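Starkley Twin-Arm Bench Cell
Product code 2276

The Starkley Twin-Arm Bench Cell is a complete table-top station for pick-and-place work and for recording operator-guided tasks. It is supplied as two arms, two grippers, a table with frame, and the control software. It is meant for laboratories and small test lines that want a working station without designing one.

Each arm stands on its own base and carries a two-finger gripper. The arms run from one controller and may be used together or singly. Where a task needs only one, the other can be parked over its own side of the table. A light ring at the foot of each base gives arm status; the colours can be reassigned in the settings menu.

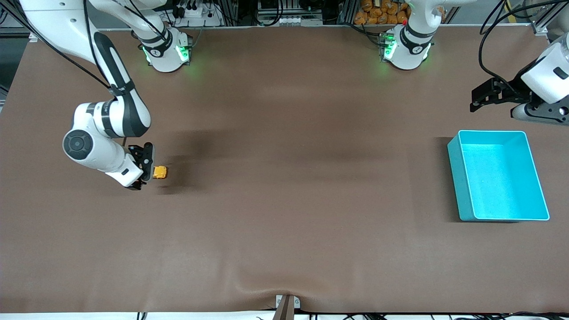

Right arm at a small yellow item, with the teal bin on the left arm's side. Both base rings green.

The table is 1408 mm wide and 653 mm deep. A matte cover sheet is recommended, as it cuts glare in the overhead view. The sheet is a wearing part and is sold singly or in packs of 15. It need not be stretched flat for general handling, but should be smoothed before any calibration run.

Software

Hikar Control is included with every cell. It handles motion, gripper force and task recording. Recorded tasks can be replayed at reduced speed – useful when checking a new bin position. Export is to plain text or to the Hikar file format.

Options

Brosen gripper fingers, narrow or wide
Bautista cable guide set, for routing arm cables outside the links
Spare cover sheet
Fixed overhead camera mount

Ordering

Cells are built to order. Delivery is quoted with each order and includes the frame in flat-packed form. Fitting on site can be booked separately. Cells bought before December take the earlier finger mount and need an adaptor plate for the Brosen fingers.

Page last updated Mar 2, 2021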